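Avcombe adopts written rules for shared robot arm benches

The engineering workshop at Avcombe has put its first full set of rules for robot arm benches into writing, replacing a collection of emails and taped-up notes that had grown over several years. The rules took effect in August and apply to every bench where an arm is used for handling trials, including those booked by outside groups.

The document runs to 18 pages. Most of it deals with three things: how printed markers are fixed to objects and surfaces, how fast an arm may move when a person is within reach, and what has to be written down when a trial is stopped.

Honeylyn Pangilinan, the lead author, said the old arrangement worked while only a few people used the benches. "Everybody knew what the notes meant, so it didn't matter that two of them disagreed," she said. "Then we had new users coming in from Dekent every month, and they asked which note was right." 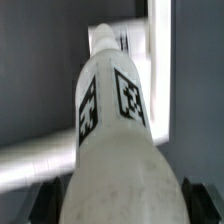 Markers take up the longest section. Anyone attaching a square marker to an object must record its printed size and its number in the bench log, and no number may be used twice on one bench. On curved objects such as bottles, the marker has to sit where the surface is closest to flat. If a single marker is likely to be turned away from the cameras during a trial, a second one must be added on another side. Markers that have creased, lifted at a corner or picked up dirt across the black border are to be replaced before the next run, and the old print thrown away.

The section also covers sheets laid on the tabletop for reference. These must be checked at the start of each session and again after any contact with the arm or with an object it is holding. A sheet that has shifted means the calibration has to be repeated, even if the results still look right.

Speed limits are simpler. With a person inside the marked floor line, the tool end of an arm may not travel faster than 250 mm per second - the draft had allowed twice that. Outside the line, the bench lead may go up to 500 mm per second without asking anyone. Anything faster needs a signed form, which is good for one session only.

The lower figure was the most disputed item in the draft. The workshop received 392 comments during the open period, and many of them were on speed. Arnel Panganiban, who handled the replies, said a fair number came from users who rarely step inside the line and were worried about losing bench time. The final text keeps the lower limit but lets two short sessions be booked back to back, so that slower work can be finished the same day.

Gripper settings get a page of their own. Closing force has to be set for the lightest object in the trial and raised in steps. Empty containers may be used in place of filled ones for practice runs, provided the log says so. Glass is not allowed on any bench without a tray under it.

Cables are the other subject that drew a long list of comments. Under the new rules a cable running to the wrist or gripper must have enough slack for the full range of the planned motion, and the bench lead has to move the arm through that range once at low speed before the first trial. Loops that could catch on an object or a fixture must be tied back. Ties are to be checked by hand, with the arm stopped.

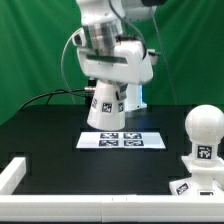
Lovely Rivera said the cable check was the one part she would have made stricter. In her view a single pass at low speed shows very little about what a cable does when the arm turns back on itself, and she had asked for the check to be repeated whenever the tool is changed. Her comment was noted but not taken up. It will be looked at again at the first review.

The logging rules were borrowed in part from Wijesinghe, where bench users have kept stop records for some time. Every stop has to be entered, whether a person pressed the button or the software halted the arm. The entry gives the time, what the arm was doing and whether anything was touched. Stops that happen during setup count too - several commenters had asked for those to be left out.

Records will be kept for 8 months and can be read by anyone with a bench booking. Names are left off the shared copy.

Edit Szalai will run the training, which takes one morning and ends with a supervised session at a bench. Current users have until their next booking renewal to attend. New users must complete it before they are given a login.

Outside groups may keep their own procedures where these are stricter. Brivska has already said it will stay with its own form for tool changes and attach a copy to the bench log.

Printed copies of the rules are at each bench. Corrections and questions go to the workshop desk.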